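Elberg animal group questions Truvwood's "bird-safe" collar claims

Clorkport, 6/14/18. Elberg Animal Watch today asked pet supplier Truvwood to publish the full results behind its claim that a new cat collar cuts bird kills by 93 per cent.

The figure appears on the packet and in every advert. What doesn't appear is how it was reached. Truvwood has told us the trial took in 17 cats, all from the Hafstein area, and ran through February, a month when most of them would sooner be on a radiator.

"I'd like it to be true," said Wim Hoekstra, who chairs the group. "I've got two cats and a bird table. But 17 cats in the dead of winter doesn't tell me much about May."

The group put its own questions to 524 cat owners in Elberg and Clorkport. Over 100 had already bought the collar, most of them on the strength of the advert.
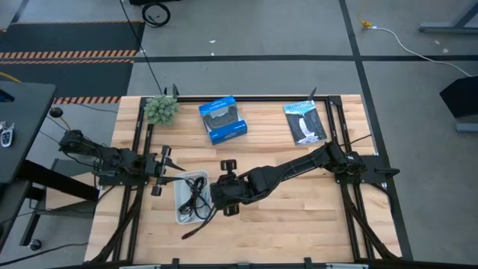
Þröstur Bjarnason, the group's wildlife officer, wants a second trial in the nesting season, with the cats' owners kept apart from the firm's sales staff. He would also like to know how many collars came off and were never found.

Truvwood says it stands by its figures. We have asked three times to see them and are still waiting.

Contact: Press desk, Elberg Animal Watch | © 2018 Elberg Animal Watch | Back to top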